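4.3 Checking tag tracking and gripper width

Applies to Clarine 2.1 and later. Last revised 16/02/2021 by A-yeong Hwang.

Clarine estimates gripper opening from the fiducial tags on the fingers. It does not read an encoder. If the tags are not tracked reliably, the width channel will contain gaps, and the Koltton planner will reject the session at import. Run this check after any change to a finger, a tag or the lens, and again after a firmware update.

Before you start, complete the intrinsic calibration in section 4.2. The tracker will run on default intrinsics without complaint, but the widths it reports will be wrong.

1. Connect the gripper to the host and open the Clarine console.

2. Select Perception, then Tag tracker. Confirm that the state reads IDLE.

3. Set the exposure ceiling to 80 and the gain to Auto.

4. Open the gripper fully and hold it level. Press Set open. The tracker averages 200 frames and stores the result as the upper limit.

5. Close the gripper fully with nothing between the fingers. Press Set closed.
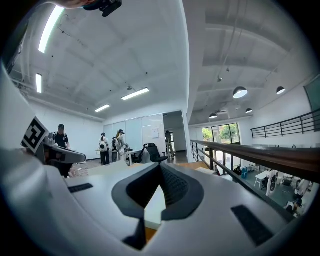

6. Press Start check and walk slowly through the area where you plan to record. Turn at least once toward the windows and once toward the darkest wall. Open and close the gripper as you go.

7. Press Stop check. The console lists tracked frames, dropped frames and the longest gap.

Note: Overhead fluorescent tubes can produce banding at short exposures. If the dropped frames recur at a regular interval, set Flicker to match the local mains frequency and repeat from step 3.

Caution: Watch your footing near stairs and railings while the check is running. Have a second person read the console — do not walk and read at the same time.

Reading the result

A check passes when the longest gap is under five frames. Shorter gaps are interpolated and flagged in the log. Longer gaps are left empty, and the planner treats the width as unknown for that span.

A typical log entry:

tag_tracker: lost id 0 at frame 325, recovered at frame 339, gap not filled

An entry like this one is a fail. Clean the tag, check that its corners are flat, and repeat the check. If the same tag drops out again, reprint it at full scale and repeat steps 4 and 5, as the stored limits no longer apply.

Do not edit the width limits by hand in the session file. Koltton compares them with the stored calibration and will refuse the import if they differ. Questions about the import rules go to Siham Sleiman.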